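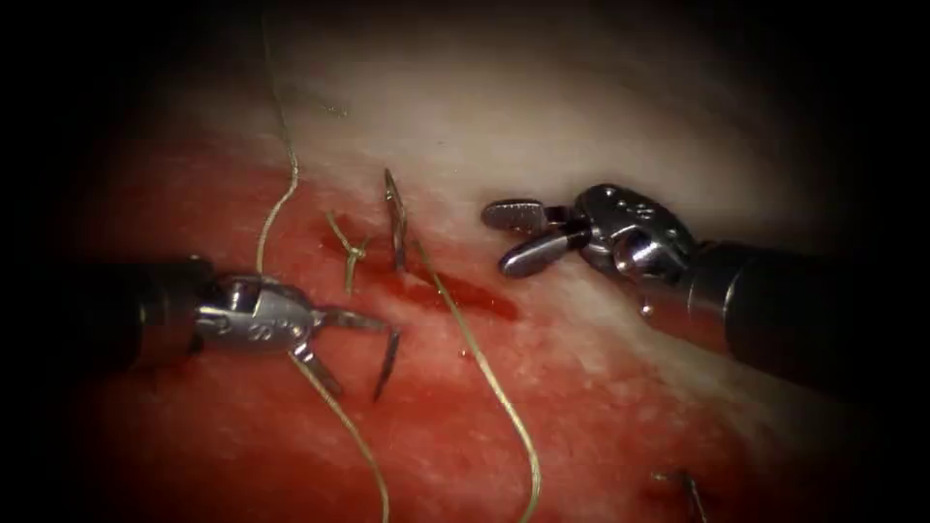 The Jeratero is a pair of hand controllers, a foot pedal and a box of recording software, sold to people who want to teach a two-armed surgical robot to sew by sewing through it themselves, over and over, until the robot has seen enough. I have now seen enough. Our group set out to record 1000 suturing demonstrations with it, and as of 27 July 2021 we have 291 worth keeping. My complaints are mostly small, and I have had a long time to sort them. Start with needles, which is where any operator starts. With one curved needle hanging from the left jaws and another standing nearly upright beside a tied knot, you want controllers that do exactly what your fingers do and nothing your fingers were only thinking about. The Jeratero manages this most of the time. Its motion scaling is smooth, the wrists follow well, and the pedal lets you park the arms and move your own elbows somewhere more humane.

The grips are another story. They close with a light spring that feels lovely in the Cukbridge showroom and like nothing at all after an hour. You get no sense of how hard the thread is being pulled, so you learn to read tension by eye. Harsh Thakur learned in an afternoon. I took most of June, and broke a good deal of suture on the way.

Tying is where the lack of feel costs you. The jaws take the thread happily enough, but snugging a knot down without hauling the whole stitch sideways means going slower than pride would like.
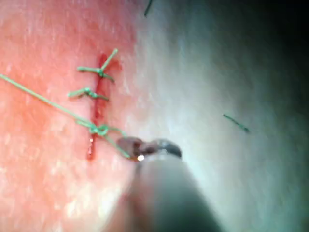

Slow is fine for the operator and bad for the data. A policy trained on my early recordings would have learned to hesitate beautifully. Sarita Nautiyal, who trains ours, asked me to stop stopping to think. There is a setting that trims idle time from each recording – page 88 of the manual, under "Miscellaneous" – and it works well, though it cannot tell the difference between dithering and waiting politely for the other arm.

The recording software is the best thing in the box. Every episode saves both arms and all cameras on one clock, and you can flag a bad take with the pedal while both hands are busy. The wrist camera view is worth the extra cable. From the fixed camera alone I was forever guessing which side of a knot my jaws were on. 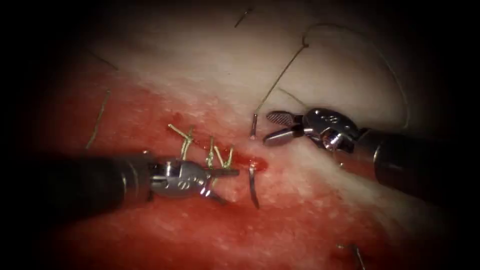 Three stitches tied and trimmed, needle still in the pad.

Playback is less of a joy. The viewer opens files in whatever order it fancies, and the labels for left and right arm swap if you plug in the controllers the wrong way round. Noreen Lenihan put colored tape on ours. It is the most reliable part of the system.

We also had the Temba on loan. It has proper force feedback and heavier grips, and my knots on it were better. My shoulders were worse, and its export tool produced files that Sarita described in terms I won't repeat. We sent it back.

So I would buy the Jeratero again, for the software and the wrists, and grumble about the grips. If you expect to work long sessions, order the larger finger loops at the same time. The standard ones seem to have been measured on a child.

Support is by email only. The replies are quick and cheerful, and the second one usually answers the question.

Home Reviews Controllers Grippers Software Archive Contact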